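Titach 36 Open-Top Storage Bin

Stock bins / Single-wall / Titach range

Product code: 2062
Capacity: 36 litres to the rim
Supplied: singly or in packs of 5
Status: in stock at Prundusico

General

The Titach 36 is a single-wall bin for dry goods, textiles, paper and light parts. It is the middle size in the Titach range and replaces the earlier straight-sided model, which did not nest. The footprint is unchanged, so existing shelf dividers and floor markings can be kept. Lids from the straight-sided model do not fit.

The bin is moulded in one piece from polypropylene. There are no joints, rivets or separate fittings. Wall thickness is greatest at the rim and at the corners of the base, where most wear takes place. The surface is left matt, which hides scuffs but holds adhesive labels less well than a gloss finish. For permanent marking, use the Galang label holder (see Accessories).

Loading

The maximum load for carrying is 5 kg per hand opening. A bin standing on a flat shelf may be loaded more heavily, provided that the whole base is supported. Wire shelving needs a solid liner board. Do not hang a loaded bin from its rim.

Filled bins must not be stacked one on another without the lid. The rim is not designed to locate against the base of the bin above, and the upper bin will drop inside the lower one until it meets the contents.

Rim and hand openings

The rim is rolled outwards and runs round the whole top edge. It stiffens the walls and gives a second grip for tipping. The hand openings are cut below it with fully rounded ends, so there is no sharp corner to start a split. They are open through the wall. Small items such as screws, beads or loose seed should be kept below the level of the openings or packed in an inner bag.

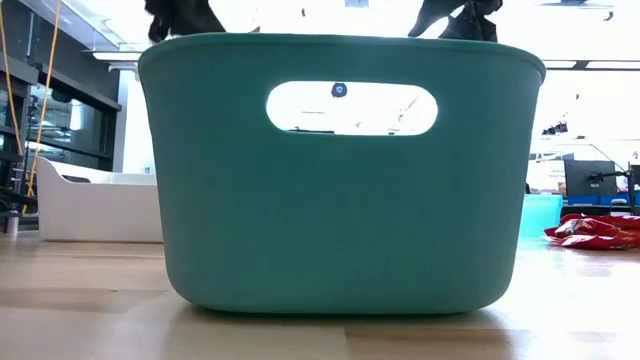
Nesting and storage

The walls taper from top to base, and empty bins nest for storage and transport. Nest them dry. Bins nested wet can lock together and should be freed by running warm water over the outside of the lower bin, then twisting gently. Do not lever against the rim with a metal tool.

Nested columns should be kept upright and out of direct sun. Long exposure behind glass will fade the colour and, in time, make the material brittle.

Cleaning

Wash by hand or in a tray washer at up to 90 °C. Allow the bin to cool before loading, as the walls are more flexible when hot. Mild detergents and diluted bleach are suitable. Avoid white spirit, petrol and other solvents. Abrasive pads will polish the matt surface and leave visible patches.

The underside of the rolled rim collects dust and should be wiped separately. It is not reached by the spray arms in most tray washers.

Accessories

Galang label holder, clip-on: fits over the rim, takes a printed card insert. Not suitable for tray washing.
Galang drop-on lid: clear, unhinged. Required for stacking.
Atia wheeled base: takes one bin, with two braked castors. Remove the bin before lifting the base.
Liner board: cut to suit wire shelving, sold separately.

Colours

Green, grey and natural. Shade may vary slightly between batches. Customers who use colour to sort stock should order the full number needed at one time. Mixed-colour packs are not available.

Ordering and delivery

Packs are sent nested, with a paper sheet between bins. Single bins are sent in a carton. Atia wheeled bases are despatched from a separate warehouse and may arrive on a different day from the bins.

Unused bins may be returned within 36 days of delivery. Label holders and lids may be returned only in unopened packaging. Liner boards cut to size cannot be returned.

Prices on this page are valid until March 31, 2026. The revised price list for the Titach range applies to all orders received in April and later.

Related products: Titach divider set, Titach low tray, Galang card inserts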